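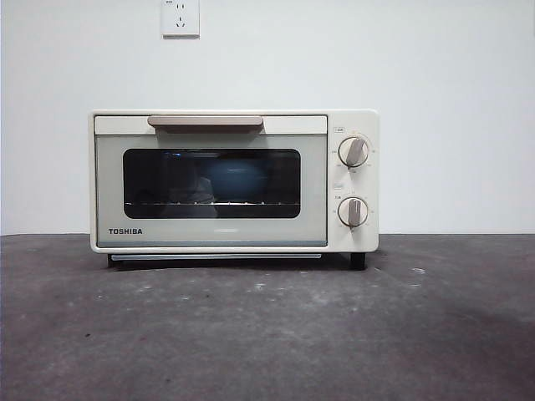

What does the Skistlow set contain?

Recordings of a small home-built arm working a toaster oven: opening and closing the door, turning the upper and lower knobs, and moving the wire rack out and back. There are 1213 episodes in all, each stored as joint positions, gripper current and video from one fixed camera.

Skistlow data card
Maintainer: Brayden Wong
Last revised: 7/16/20

Background

Skistlow started as a test bench for a six-joint arm built in a shared workshop. The arm is called Curier in the logs and Nulow in the older config files. Both names refer to the same hardware. The rename was never carried through to the calibration scripts, so leave the Nulow paths as they are unless you plan to edit all of them.

Appliance

One oven was used throughout, a cream Toshiba with two knobs stacked to the right of the door. The door handle runs along the top edge and the door hinges at the bottom. Heating was never part of any episode – the oven stayed unplugged for the whole collection, and the knob tasks are purely mechanical.

The oven sits on a bare concrete surface against a white wall. It was not clamped. In some door episodes the body slides back a little under load, and those episodes are kept and flagged with base_shift = 1.

Tasks

door_open: 65 percent of a full opening counts as success.
door_close: door flush with the body, no rebound.
knob_upper: turn to a target angle, tolerance four degrees.
knob_lower: same as knob_upper. The spring return makes this one harder.
rack_out, rack_in: door open at the start of the episode.

Targets for the knob tasks are given as angles from vertical. The printed numbers on the dials are not used anywhere. They are too small to read reliably at the recorded resolution, and an early attempt to label from them was dropped.

Episode layout

Each episode is one folder. Inside it:

joints.csv – time, six joint angles in radians, gripper opening
current.csv – time, gripper motor current in milliamps
video.mp4 – fixed camera, no audio
meta.json – task, target, success, base_shift, operator

Time is in seconds from the start of the episode. The two CSV files share a clock. The video does not, and its offset is stored in meta.json under video_offset. Apply it before lining anything up.

Collection

All episodes were teleoperated with a leader arm of the same geometry. Failed attempts are included, 179 of them, marked success = 0. Most are slips on the door handle from before the finger pads were changed in May. The old pads were printed without any covering. The new ones have a strip of silicone glued on, and grip current is lower as a result, so do not mix the two groups when fitting a current threshold. The field pad_version separates them.

Known problems

Joint 4 has backlash that the encoder does not see. Expect the gripper to sit slightly off the reported pose when the arm changes direction, most visibly in knob_lower.

Reflections on the oven window change with the workshop lighting. A background subtraction mask will pick them up as motion. Masking out the window fixes most of it.

The MacDonald loader script in tools/ assumes comma separators and fails on machines set to a decimal comma. Set the locale before running it.

Splits

The file splits.json lists episode folders for train and test. Test episodes come from separate sessions, with the camera taken down and remounted in between. A random split will give better numbers than the arm can reach on the bench.

Changes

1.2 – added pad_version, corrected video_offset for the rack tasks
1.1 – removed duplicate door_close folders
1.0 – first shared copy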